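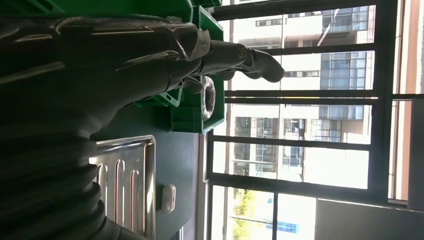 The green crate by the big window.

Jelle De Haan was already talking when I got my coat off. The subject was crates, as it would be for most of the next 3 hours, and I had made the mistake of saying that I keep my own tools in a cardboard box.

"Cardboard!" he said. "It soaks up every drop on the floor, and then one day you lift it and the bottom stays where it was. I did that with a box of jam jars once. I was finding glass until December."

De Haan runs the repair room at Hoekstra, the shared workshop in the old part of Dillden, and he has a following there that goes well beyond people with broken lamps. They come for the storage. His whole way of keeping a room in order is built on plastic crates, most of them secondhand, and after an afternoon with him I went home and emptied two closets. I loved every minute.

He grew up in Broltdale, where his parents grew vegetables, and crates were simply what the house was furnished with. "We had them for the potatoes, for the shoes, for the cat. My bed stood on four of them. When I moved to Dillden and saw people buying special boxes with special lids, I thought, what are these for? Where does the air go?"

Air matters to him. So do ribs, the raised lines molded into the sides of a crate, which he ran his thumb along while he talked. A flat wall bows out when you fill it, he explained, and a ribbed one holds its shape with much less plastic in it. He likes a good reinforced edge too. "You pick it up there, you stack it there, you bang it on the door frame there. All the trouble is at the edges, so put the material at the edges."

And the color? I had assumed the green was just what came off the truck.

"No, no, I went looking for green," he said. "Bright green. The first ones I had were gray, and in a workshop gray is the same as invisible. The cable is gray, the tape is gray, the floor is gray. I want to look across the room and see a crate."

His rules for what goes into one are looser than I expected. There are no printed labels anywhere. Every crate has a job, and the job is something you do, so there is one for hanging things on walls and another for anything that leaks. The hammer for hanging pictures lives with the hooks and the level. A second hammer lives somewhere else. He owns several hammers and isn't sorry.

"People sort by kind. All the screwdrivers together, all the tape together, very pretty. Then you want to fix one shelf and you have to visit 7 drawers. I visit one crate and carry it to the shelf."

Coils get special attention. Anything long and bendy has to be wound into a ring before it goes away, and it goes in last, near an opening, where a hand can get at it without digging. He showed me how he winds a cable, letting it turn the way it already wants to turn, with a half twist of the fingers on each loop. I tried it and made something like a bird's nest. He unwound it, handed it back and told me to go slower - and the second time it lay flat! I've done every cord in my house since.

"If you fight it, it remembers," he said. "Then you have a cable with a grudge."

We talked for a long while about windows. Most people push their storage into the darkest corner they've got, a habit De Haan thinks is completely backward. He wants it in the daylight. Small parts are hard enough to find when you can see them, and a crate in good light tends to get cleaned out, where one in the dark quietly fills up with old batteries. There is a price, of course. Sun is hard on plastic, and years of it can make the walls brittle, so he turns his crates now and then and presses on the corners to feel whether they still give a little.

"I have thrown out maybe three in all this time. One of them I cried over a bit. You can write that down."

He has a weakness for dark green as well as bright green, and for plain metal against either one. A slotted metal plate got him going for ten minutes. He pointed out how the slots end in a curve, and said a rounded end is kinder to a cloth when you wipe it down, and less likely to start a crack than a sharp corner. I had never given a thought to the end of a slot before. Now I see them on everything, heaters and benches and the grate outside my bank.

Buying advice took up the last part of our talk, and he gave it freely. Look for crates at the end of a market day. Ask first, as many of them belong to a supplier and have to go back. Pick one size and stay with it, even when a lovely one in another size turns up. He broke this rule in Hedness with a low, wide crate that stacks with nothing he owns, and it now holds his gloves.

Wash them outdoors with a stiff brush and dish soap, then stand them on end to drain. Check the handles before you trust them with anything heavy. Leave each one a little emptier than it could be - De Haan stops a hand's width below the rim, so the next crate can sit on top without crushing what's inside.

I asked whether he ever gets tired of tidying. He looked puzzled by the question.

"I don't tidy. I put the thing back in the crate, and the crate goes back by the window. Then I have coffee."

He runs an open afternoon on Mon 3 March in the repair room at Hoekstra. Bring one tangled cord and something to carry it home in.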